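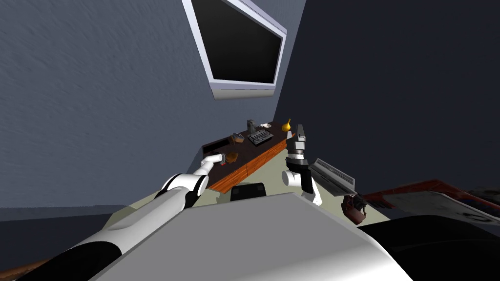 Friday, May 4, 2018

Password vault migration, week two. Notes mostly for me, but Maureen and Doaa are reading along, so I'll try to spell things out.

Picked up where we stopped yesterday: the shared spreadsheet is finally frozen (read-only for everybody, even me) and the export script runs clean from start to finish. It pulled 417 entries. I expected maybe half that! Ihor guessed 400 on Tuesday and has been very pleased with himself all morning.

First pass was sorting out duplicates. The Rurnuton office had been keeping its own copy of the sheet, so a lot of logins turn up twice with different passwords, and you can't tell which one is current without trying it. I tried the first few by hand, got bored, and wrote a little comparison that looks at the last-changed column and flags anything where the two copies disagree. It found 91 of those. I went through them with Doaa over the phone, her reading out what works on her side and me marking it off. Took most of the morning, but it was good fun in a strange way, like cleaning out a garage with somebody who remembers where everything came from.

Things worth writing down from that:

The old supplier portal treats upper and lower case as the same thing. I tested it three times because I didn't believe it. So whatever strength score the vault gives that password is too generous. I've put a note on the entry and asked Rania to raise it with them.

The label printer in Rurndale has an admin page with the factory password still on it. Changed it. Maureen, the new one is in the Rurndale folder, please check you can still get to the settings before Monday's batch.

Two entries just said "ask Ela" in the password column. Asked Elżbieta. She knew both of them by heart, bless her, and now they're in the vault and she can take a vacation in August like a normal person.

Second thing, and the part I was looking forward to: the second-factor keys. We have a box of 11 to start with, enough for the admins and the two people who approve payments. Enrolled mine and Ihor's before lunch. The whole thing takes a couple of minutes each once you know the steps, which are:

Sign in to Pacheco (that's our login server, for anyone new) with the old password.
Go to Security, then Sign-in methods, then Add key.
Plug the key in, wait for the light, touch it.
Give it a name that has your initials AND where it lives. "Key 1" is no use to anyone.
Sign out completely and sign back in with the key before you do anything else.

That last step caught me. I enrolled the key, closed the tab and felt great, and then Ihor couldn't get in with his, because the policy on Pacheco still had the old browser rule in front of the new one. The key was registered fine, the server just never got as far as asking for it. Moved the key rule to the top, restarted the login service, and it asked for the touch right away. Lovely moment. We did it four or five more times just to see the light come on.

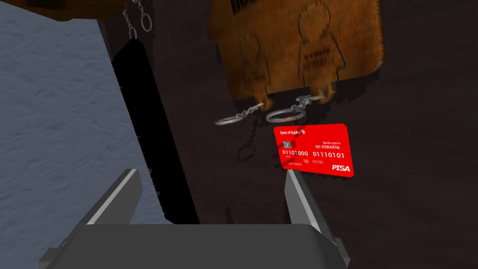

Backup codes: each person gets one printed sheet, sealed, in the safe. I'm not putting them in the vault, for the obvious reason that you'd need the vault to get into the vault. Rania asked why we can't text codes to people's phones as a fallback. We could, and it would be less work, but a phone number can be moved to another SIM by somebody with a good story and a patient voice, and I'd like our weakest way in to be better than that. She was happy with the sheets once I showed her how small they fold.

Afternoon was the Grurau test. Grurau is the old file server that I keep promising to retire, and it doesn't speak anything modern, so the key is no help there. What I've done for now:

Took it off the general network and put it behind the jump machine. You sign in to the jump machine with your key, then go on to Grurau from there.

Cut the accounts down to the ones that were used in the past year. There were more than I want to admit, and one of them belonged to a scanner we gave away.

Turned on logging for failed sign-ins and pointed it at the same mailbox as everything else. Within the hour it had caught a backup job on the accounting machine trying an expired password every ten minutes. It must have been doing that for ages! Fixed the password, watched the next run go through, and the mailbox went quiet.

I'm really pleased with the logging. It's a few lines of config and it told me more about that server in an afternoon than I'd picked up in two years of walking past it.

Not done yet:

Vault folders for Rurnuton. Doaa wants them split by customer, I had them split by system. Her way is probably right, she's the one who has to find things in a hurry. Will redo the import with her layout on a test copy first.

Lock-out time on the vault app. It's set at five minutes and Maureen says that's painful when she's going back and forth between the order system and the phone. Trying 15 on her machine only, and we'll see how it feels by the end of next week.

Recovery drill. I want somebody other than me to restore the vault from last night's backup using only the written steps, while I sit on my hands. Ihor has volunteered. The steps currently have a gap in the middle where I wrote "then the usual", so I need to fix that first.

Password rotation for the shared mailboxes. Started, got through the sales ones, stopped when I noticed the phone system signs in to one of them to drop off voicemails. Check what else does that before touching the rest. Elżbieta thinks the door intercom might.

Left the remaining keys in the safe, top shelf, with the sign-out list taped inside the lid. Rania and Maureen are next, Monday after the batch.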